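3.2 Workspace and object set

The bimanual cell was assembled by the second-year project group at Dedport over one semester and has stayed in the same configuration since November. Both arms are mounted above the table and reach down into the work area, which leaves the table surface clear of bases and cabling. A black fabric backdrop closes off the rear of the cell. Earlier trials without it gave unstable segmentation whenever someone walked through the laboratory behind the table.

Each arm carries its own wrist camera. Cable routing at the wrist took more revisions than any other part of the build. A cable tied close to the link limits rotation of the last joint, and a loose one can enter the camera view at steep approach angles. The group settled on a free loop at each wrist and accepted the occasional occlusion. Frames in which the loop covered the target were kept in the training set.

Objects were chosen from ordinary household items and were not modified for grasping. Selection favoured differences in shape and surface finish over differences in mass. The metal pail was retained despite its reflective body, which takes on the colours of nearby objects and was the most frequent source of segmentation error. Its raised handle also presents a thin arch that the depth estimate tends to lose. The cup was presented with utensils already standing in it, so that a rim grasp had to avoid the handles.

3.3 Demonstration procedure

Students collected 348 demonstrations under the direction of Tae-yang Do. An operator controlled both arms but was asked to move only one at a time during the pick phase, with the other held clear of the path. Operators received no instruction on which arm to prefer. Objects were placed in a loose row before each episode and their order was changed by hand between episodes. Recording was done on the Hotimeck logger, which stores joint positions and both wrist streams against a common clock.

An episode was discarded if an object left the table or if either arm triggered a torque stop. Dropped objects that remained within reach were left where they fell and the episode continued. We consider these recoveries useful, although they lengthen the mean episode and make the time-to-completion results in Section 4 harder to compare with the Cendside baseline.

Ring-shaped objects needed separate treatment. The centroid of the mask falls in the opening, where there is nothing to grasp, and the first version of the planner closed on air. The revised version, labelled Joo in the tables, samples candidate points on the mask boundary and prefers the upper edge. Figure 2 shows the left arm holding a ring by that edge.
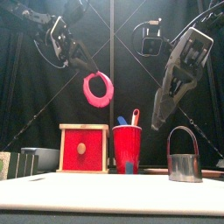 Min-kyu Hong

Figure 2. Bimanual cell with the pink ring suspended from the left gripper. The right gripper is empty and points down between the red cup and the metal pail.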